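**Floten Boards > Home > Sorting & Decluttering**

**Topic: The "goes nowhere" pile. Toss it all or be picky?**

---

**pinecone_attic** wrote on 21/12/2018:

OK so I'm moving to a smaller place in Hundar in January (300 square feet, wish me luck) and I've been going through my old Skernora dresser one drawer at a time. All 7 of them! Clothes were easy. Papers were boring but easy. What's killing me is the little stuff that doesn't belong to any group. Every drawer had some, and I kept pushing it all to one side, and now the side is a pile.

I dumped a bunch of it out on my cherry blossom cloth to make myself look at it.
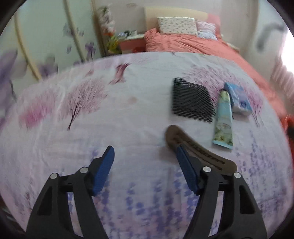
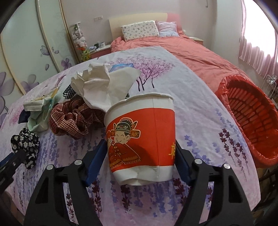 *Part of the leftovers, on the blossom and lavender cloth. More where that came from.*

My questions, if anyone is in the mood:

- the brown curved plastic thing with the row of slots. I have no memory of buying it. It's kind of like an insole but hard. What IS it??
- the black plastic mesh. Same. I keep thinking it'll come in handy.
- the red and white cup with the groom on it. It's from a wedding I loved going to and I can't make myself throw out a paper cup, which I know is silly.
- the woven red and white piece. Too nice to throw out, too odd to use.

My sister says get a trash bag and don't look down. I'd like a second opinion from people who aren't my sister.

---

**grumpy_lintroller** wrote:

Your sister's right. Trash bag. Moving to 300 square feet and you're asking about a paper cup?

I say this with love, I did a move like that and paid to haul a box of stuff exactly like this, then threw out the box without opening it when I got there. Could've bought lunch.

---

**marzipan_falls** wrote:

First off, that cloth! The pink trees with the purple flowers running along the bottom, so pretty. Please tell me the cloth is going with you.

Second, keep the cup. It's a cup! It weighs nothing! Put pens in it. The little guy with the fancy winged hat holding his flower is adorable and he'd cheer up any desk. I have one shelf for things that make no sense to anyone else and I would fight a person over that shelf.

---

**pinecone_attic** wrote:

@marzipan_falls the cloth is 100% coming. I've already decided the whole color scheme of the new place around it, which is maybe getting ahead of myself with zero boxes taped.

@grumpy_lintroller ouch but fair

---

**tuckedcorners** wrote:

Brown thing: my first thought was something that goes inside a shoe. The shape is so close to an insole, with that arch to it. Is it stiff all the way through or does it give? If it gives, I'd say shoe support. If it's stiff, it could be a part off something bigger. The slots look too regular to be decoration.

---

**pinecone_attic** wrote:

Just went and bent it. It gives a tiny bit and springs back. I tried it in one of my boots and it doesn't sit right at all, it rocks. So I'm no wiser.

---

**oatmeal_and_twine** wrote:

I had something a lot like that with a set of hair things. There was a base with slots and a fabric strip went through them. Can't swear to it. Could also be part of a bag handle, those get a curved stiffener sometimes.

The mesh I feel better about. I cut up plastic mesh like that and put it in the bottom of flowerpots so the dirt stays put. Do you have plants? If you have plants, keep it. If you don't have plants, get plants.

---

**grumpy_lintroller** wrote:

And this is how a person ends up with a pile. "If you don't have plants, get plants." So now she owns mesh AND plants.

---

**oatmeal_and_twine** wrote:

Yes and she'll be happier for it!

---

**marzipan_falls** wrote:

lol

Mesh could be for crafts too. You can stitch yarn through the stiffer kinds. How floppy is it? The corners look like they curl a little.

---

**pinecone_attic** wrote:

Pretty floppy. It curls up if I leave it, then I flatten it, then it curls again. I do have plants! One big fern and a jade that's older than my car. OK so the mesh goes in the plant box, I'm happy with that. See, that took one minute and it's been in that drawer for years.

---

**quiltbag_june** wrote:

I want to talk about the tube and the little blue box because I think those are the real problem and you didn't even ask about them. I'm only guessing the tube with the pale green and blue flowers is some kind of cream, and if so, how old is it? Toiletries are where I find the most dead weight when I help my mother clear out. Everybody agonizes over the sentimental cup and meanwhile there's a drawer full of half tubes going along for the ride.

My way: if I wouldn't put it on my face tonight, out it goes.

---

**pinecone_attic** wrote:

Oh no. You got me. The tube's hand cream and I got it as a gift and I don't care for the smell. It's just so pretty on the outside. I've been keeping it for the flowers.

The box I'm going to go through tonight. I think I know what's in it and I'm not telling this thread if I'm wrong.

---

**tuckedcorners** wrote:

Give the cream away if it's still good. Is there a giveaway shelf near you? Ours is always cleared out of that kind of thing by lunchtime.

---

**pinecone_attic** wrote:

There's De Luca over by the bus station, the secondhand place, they have a free bin by the door. I've dropped things there before. Not sure they take cream though. Books and mugs yes.

---

**hemline_hank** wrote:

I'm more on the side of the trash bag than most of you, but I'd hold back on fabric. That red and white woven piece, is it a strap or a scarf? It's all twisted up so I can't tell. If it's a strap I'd cut off any hardware and use it to tie up a rolled rug for the move. If it's a scarf, wash it and see how you feel about it clean.

Also what's that checkered thing next to it, the black and white one half under the tissue? And there's a green cloth in the same heap. Cloth with cloth, that's my rule. You have three or four kinds of stuff in one heap and your brain treats the whole heap as "hard." Pull the fabric out and you've got a normal laundry decision.

---

**pinecone_attic** wrote:

Hank that's really helpful, I hadn't thought of it like that. It's a strap! It came off a bag that died. No hardware on it. I'd been picturing it on another bag someday, but tying up the rug is a much better plan because the rug is happening in January and the other bag isn't happening ever.

The checkered thing is a little pouch, it's staying, I use it. It just got swept up with the rest. The green cloth's going in the wash and then the rag bag.

---

**grumpy_lintroller** wrote:

Still waiting to hear about the cup.

---

**marzipan_falls** wrote:

She's KEEPING the cup.

---

**grumpy_lintroller** wrote:

It's a crumpled paper cup with tissue coming out the top. Take a photo of the groom, keep the photo, recycle the cup. The memory's the same size either way. I did that with all my kid's school stuff and haven't missed a single thing.

---

**marzipan_falls** wrote:

See, I did that too and I never look at the photos. I look at my shelf every day. A picture of a thing on my phone is as good as gone for me. People are different!

---

**quiltbag_june** wrote:

Middle option. Cut the red band off in one piece, flatten it under some books and stick it in an album or a frame. You get the groom and the writing next to him, you lose the crumpled part, and it lies flat so it takes up no room at all. I've got labels and ticket stubs done that way and they look great.

---

**hemline_hank** wrote:

That's what I'd do. Use a craft knife and go slow around the seam. Paper cups are coated so it won't want to lie flat at first, give it a couple of days with something heavy on top.

---

**marzipan_falls** wrote:

I accept this but I want it on record that I'm sad about the pens.

---

**pinecone_attic** wrote:

OK I LOVE the band idea. There were 2 of those cups originally, I gave the other one to my cousin and I bet she still has hers, so if I botch the cutting I know who to beg.

Where I've landed so far:

- mesh: plant box
- strap: rug
- cup: band comes off and gets pressed, the rest goes
- tissue: trash (not one of you spoke up for the tissue)
- hand cream: I'm asking at work first, then trash
- green cloth: wash, rags
- brown thing: ???

---

**oatmeal_and_twine** wrote:

Did you look for a number or a mark molded into the brown thing? Sometimes it's on the back, really faint. Hold it sideways under a lamp.

---

**pinecone_attic** wrote:

Looked. Nothing. My sister's new theory is it's off a hanger of some kind. She also said, and I quote, "you've now spent longer on that than you spent on the couch." The couch sold in a day so yes, that's true.

---

**tuckedcorners** wrote:

My vote is put it in an envelope, write the date you're moving on it, and if nothing in the new place turns out to be missing a brown curved part by summer, you're free. I do that with every mystery screw and cap in this house. I've had to go back to the envelope 2 times in my life, but both times I was so glad.

---

**grumpy_lintroller** wrote:

An envelope I can live with. One. If you come back here asking what to do with your envelopes I'm bringing the trash bag over myself.

---

**pinecone_attic** wrote:

Deal. One envelope. It's on the dresser with BROWN THING written on it in marker.

I opened the blue box by the way. It wasn't what I thought and it's going to De Luca tomorrow. Bathroom cabinet is next, June, so say a prayer for me and all my half tubes.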